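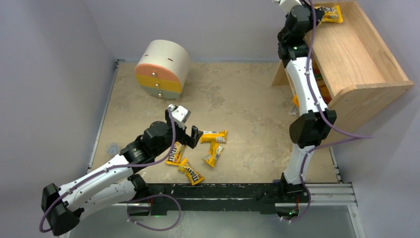

"People ring us when the letter is already three weeks old"

The adviser who runs the Tuesday debt and housing desk at Gultgate has asked me not to use her name, partly for her clients' sake and partly, she admits with a laugh, because her mother would frame the page. She has been at the desk for 7 years, and before that she worked in a council rents office, so she has seen the arrears letter from both ends.

I had come to ask about council tax, and in particular about what happens to a household once it falls behind. She put the kettle on first (a good sign, I always think) and then started, as she likes to, with the envelope.

"It goes behind the clock, or in the drawer with the takeaway menus," she said. "I don't blame anyone for that. I've done it with my own gas bill. But people ring us when the letter is already three weeks old, and by then you may have lost the right to pay by the month, and they want the whole year in one go."

For one couple she saw in October, the whole year and a bit of the last came to £3,940, with court costs on top. They had missed two payments after his hours were cut at Du Plessis, the bakery on the ring road. "They could have managed a bit extra each week, no trouble. What they couldn't manage was all of it by the end of the month, and who could?"

She got them an arrangement in the end, after 42 minutes on hold, and she has a good word for the officer who finally picked up. Her quarrel is with the order in which things happen. She would like somebody to telephone before a case goes to court, and she would like the support scheme to be mentioned on the first page of the reminder, in print her older clients can read without fetching their glasses.

A pilot on the Kukel estate is trying something close to that, with a call and a home visit offered to 1,000 households before any summons is sent. Is she hopeful? "I am, you know. I've been disappointed before, so I'm hopeful with my coat on."

We talked for a good while longer, about bailiffs and prepayment meters and the bus that no longer stops outside, until her two o'clock arrived, early, with a carrier bag full of unopened post. She cleared a space on the desk for it and asked him whether he took sugar.

The Gultgate desk is open on Tuesdays from ten until four, and you needn't book.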